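Adano Help Desk: Cable and Power Strip Bench, Running Log

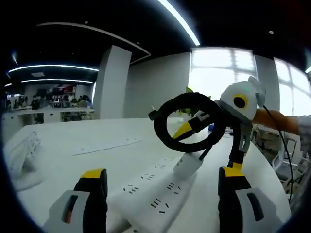
Issue 565

Status: Open (reopened 2 times)
Opened: April 2021
Owner: Junpei Morikawa
Component: handheld grippers, plug and cable tasks
Priority: Medium, which at Adano means it is discussed at lunch

Summary
Operators on the cable bench can pick up a coiled cord with the handheld gripper without trouble. Getting the plug end to a power strip is another story. The plug dangles, swings, and arrives facing any direction except the one the sockets are facing. The shift target was set by someone watching a very good operator on a very good morning.

Steps to reproduce
Lay a white power strip on the table. Take a black cable with a plug adapter on it, coil it, and grip the coil. Hold it over the strip so the plug hangs free. Try to plug it in. Say what you say.

Expected result
Plug goes in the strip.

Reported result
Plug visits the strip.

Comment 1, J. Morikawa
I took this one after the third person stopped me in the hallway about it. First thing I checked was the grippers themselves. Finger pads are fine and the fingers close evenly. Swapped two pairs between stations and the complaint stayed with the task, so I'm ruling out hardware for now. Please stop writing "gripper haunted" in the equipment field. It breaks the weekly export.

Comment 2, bench operator, early shift
Gripping the coil is the whole problem. You have a big loop of cord in the fingers and all the weight is hanging a hand's width below it. With bare hands I'd pinch the plug and never think about it again. I did think about it again, for 9 shifts, and I would like that noted.

Comment 3, J. Morikawa
Noted. Can you grip the plug body directly?

Comment 4, bench operator, early shift
Yes, if it's lying on its side and the cord isn't under it. Then the coil drags along behind and pulls the strip around when it catches. So you need the other gripper to hold the strip, and the task card in Skilness says one gripper only.

Comment 5, J. Morikawa
Found the card. It does say that. It was copied from the cup task, where it made sense. Changed it to allow a second gripper. Closing.

Comment 6, bench operator, late shift
Reopening. The card changed but the scoring didn't. Skilness still marks a two-gripper attempt as "assisted" and takes it off the count. So now we're allowed to do it right and are marked down for it. My last job was in a warehouse and I recognize the style.

Comment 7, J. Morikawa
Confirmed. Ticket sent to the Skilness people, who say scoring belongs to Cisent. Ticket sent to Cisent, who say scoring belongs to the customer. We are the customer. I've turned off the assisted penalty for this bench by hand and will keep doing it each time the config syncs. Closing again.

Comment 8, shift lead
Reopening, sorry. Different part of the same thing. When this bench started, people were told they'd be teaching the machines the boring part of the job so they could do the interesting part. At the moment the boring part takes all day and they're graded on it. Two of my best people have asked to go back to hand packing. They were fast there. Here they feel like beginners, with a number next to their name to prove it.

I don't think that's a bug exactly but I don't know where else to file it.

Comment 9, J. Morikawa
Filed here is fine. I spent an afternoon on the bench and my own numbers will not be shared. My forearm had opinions by the second hour. Changes from today:

Names come off the wall display. Station totals only.
Cord tasks rotate with something easier every half hour.
Failed attempts are kept and tagged. A plug that swings past the socket is still worth having, and a person shouldn't be docked for gravity.
The operators write the task card, then I type it in.

Comment 10, bench operator, early shift
Card is written. It says to set the coil down first, near the strip, and take the plug separately. It also says to keep spare strips at the back of the table and out of the way of the cord. Fukuda line wants a copy for their extension cords.

Comment 11, J. Morikawa
Sent to Fukuda. Export is clean this week apart from one station that now reads "gripper exorcised." Leaving open until the July config sync, when I expect the penalty to come back.

Workaround: see Comment 10.
Related: wall display font too large (closed, display changed)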